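In defence of the tablecloth with bits hanging off it

My friend Nosipho Hendricks can't stand a tasselled tablecloth. She says it's a scarf that has lost its way. She came for tea in July, sat down, got a tassel caught in her watch strap and said she wondered why anyone would do that to a perfectly good table. I've been arguing with her in my head ever since, mostly while washing up, and I'd like to get it out of my system.

I'll admit she has a point about the table. I love that reddish-brown wood, and I carried on about it for weeks when I got it from a house clearance over in Cetton. It cost me 90 pounds and a strained shoulder. So you'd think I'd want to show it off! But a bare table in our house collects post. Letters, keys, a screwdriver, someone's half-finished crossword, all of it lands there and stays. Put a cloth down, even a cheap one, and people seem to feel they ought to ask first.

Mine is a check – white and grey with thin dark lines – and it doesn't cover the whole top. I like that. You get the wood down the sides and the fringe trailing over it, all curls and loops, and it looks as if somebody lives here. A cloth that fits exactly always makes me think of a conference room.
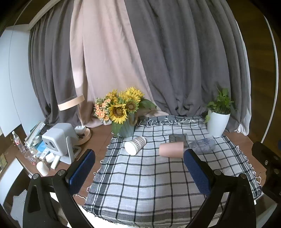 Cups that don't match

This is the other thing Nosipho and I fall out over. She has a set of Urnmont glasses, all the same, lined up in a cupboard like a school photo, and when one breaks she is genuinely upset for a day. I have a pink cup, a paper one with a little checked pattern, a plain short glass and a big bluish see-through one, and between them they do very well. If you lay them down next to each other they've nothing in common at all, apart from the fact that I like drinking out of them.

My aunt Purificación Olmedo taught me this, not that she'd have called it teaching. She had thirteen people round for lunch once (I was there, I was nine, I was under the table for a good part of it) and every one of them had a different glass. You never lost your drink. You never picked up your cousin's by mistake. I remember mine was green and had a chip in the foot, and I'd have fought anybody who tried to take it off me.

People will tell you a mixed table looks messy. I think it looks messy when everything else is shouting as well. Keep the cloth to greys and white and you can put almost any cup on it. The pink one looks lovely on mine, and on a flowery cloth I suspect it would just vanish. And the clear ones let the check show through, so you get the pattern a second time for nothing.

I do keep paper cups in with the proper ones, by the way, and I won't be told off for it. The checked ones were left over from a party in Istgate and they're nicer than half the china I've been given.
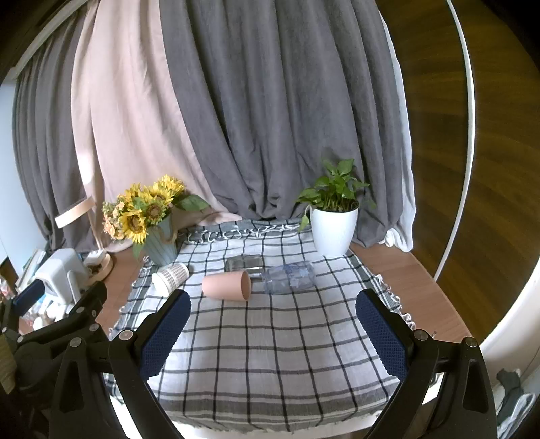

Flowers in a bucket, more or less

I had a proper vase once. It was a MacPherson, a wedding present, tall and narrow and so well behaved that it only ever suited three stems of something expensive. I gave it to the charity shop and haven't missed it.

What I want from a vase is that it'll take a great fat armful of sunflowers and not make a fuss. The one I use now is nearer a bucket, greyish, ridged, with a twist of rope or twine for a handle. Sunflowers are too big for good manners. They lean, they flop, they turn their backs on the guests. In a smart vase that looks like a mistake, and in a bucket it looks like August. I stick the little peachy-orange ones off to the side so the yellow doesn't get it all its own way.

They go at the back corner, too, up against the curtains. I feel strongly about this. A centrepiece in the actual centre means leaning left and right all evening to see who's talking – I've eaten whole dinners opposite a hydrangea.

Nosipho is coming again next month. I've offered to turn the cloth round so she gets the end with fewer tassels, and she says she'll take her watch off.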